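Wrist cam on the folding cell smears on one side only

Forum: Cells, Grippers and Fixtures > Maintenance and Setup
Replies: 8

dvlachou
I look after a single-arm cell that handles printed sheets. Two-finger gripper, small camera at the wrist, Pakthorpe controller. Since I put the camera back on after a cable change, the left part of the picture comes in fairly sharp and the middle and right are smeared into short diagonal streaks. The print on the surface is gray plant drawings with some orange-tan spots, so there is plenty of detail and the smear is easy to see.

What I've done so far: cleaned the lens twice, reseated the connector, reloaded the saved camera settings. No change. Exposure is on auto, which is how I inherited it.

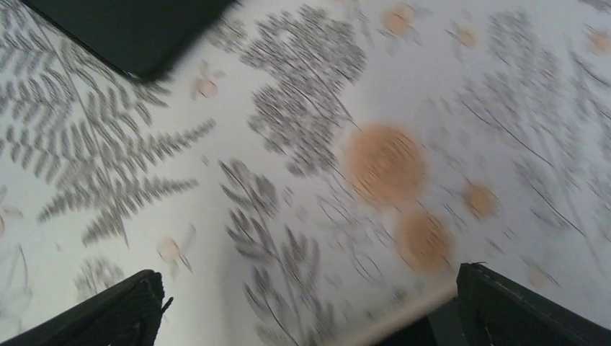

The arm is on its normal approach speed, same program as before the cable change. Cycle counter was at 2,222 when I pulled the cable. I can't rule out that it was doing this earlier and I missed it, as I mostly look at the pick log and not the pictures.

Drita Vlachou

jurau_tech
Auto exposure is your problem. Lock it short and add light. An arm that is still moving will streak every time.

sidewinder81
If it was only exposure I would expect the whole picture to streak. Left side is decent. I'd look at the mount first. She had it off for the cable, so that's the part that changed.

jurau_tech
Not if the wrist is turning. Rotate near a point on the left and that point hardly moves while the far side sweeps. You get one good side. Seen it plenty.

sidewinder81
Fair, but the program didn't change and the wrist turn was presumably in it before. Drita, grab the camera body with the arm powered down and locked out. Does it rock?

Also look at your finger pads while you're in there. The left tip has a thin point sticking out the side and the right one has a frayed bit on top. I'd change both before that catches on a sheet.

dvlachou
Thanks both. Pads are on my list. I have Tivik ones in the drawer, the black ones, and I'll change them as a pair.

Locked out and checked the mount this morning. It does rock, slightly. There are 2 screws through the bracket and the rear one turned a bit under the driver with no effort. The washer under it is missing. I don't know if I dropped it or if it was gone in May when the bracket was last apart.

marlow_b
Put a split washer in, medium threadlocker, and wait for it to cure before you run. If the bracket is the old Stojanovska pattern the holes are slotted, so mark where it sits before you loosen anything or you'll be redoing hand-eye calibration.

If you've already moved it, redo the calibration anyway. Don't trust the mark.

jurau_tech
Agree on the washer. Still say lock the exposure. With auto on you will be back when somebody turns off half the lights.

sidewinder81
No argument on locking it, I just wouldn't do both at once. Fix the mount, run it, look at the pictures. Then change exposure and look again. Otherwise she won't know which one it was and neither will we.

marlow_b
That's fine on a bench. On a cell that has to run I'd do both and move on.

dvlachou
Update, 19 July 2026. I did them one at a time.

Mount first: new washer, threadlocker, left overnight, calibration redone. Then I ran 143 cycles and went through the saved pictures. Better, but the right side still smears on the approach. With the arm stopped and settled it is clean all the way across.

Then I took exposure off auto and set it short, and turned up the ring light to 81 percent. Same program. Approach pictures are now usable on both sides. A little grainy in the white areas, which I can live with.

So it looks like a bit of each. I also moved the trigger so the picture is taken after the wrist turn finishes. It adds a small pause and the line can take it.

New pads are on. Old left one had more wear than I thought. I've written the exposure value and the light setting on the tag inside the controller door, and added the bracket screws to the monthly check.

sidewinder81
Good. Check that rear screw after a week as well, don't wait for the monthly.

jurau_tech
What gain are you running? Grain in the whites sounds like gain is still on auto.

dvlachou
It was. Off now. I'll run it tomorrow and see.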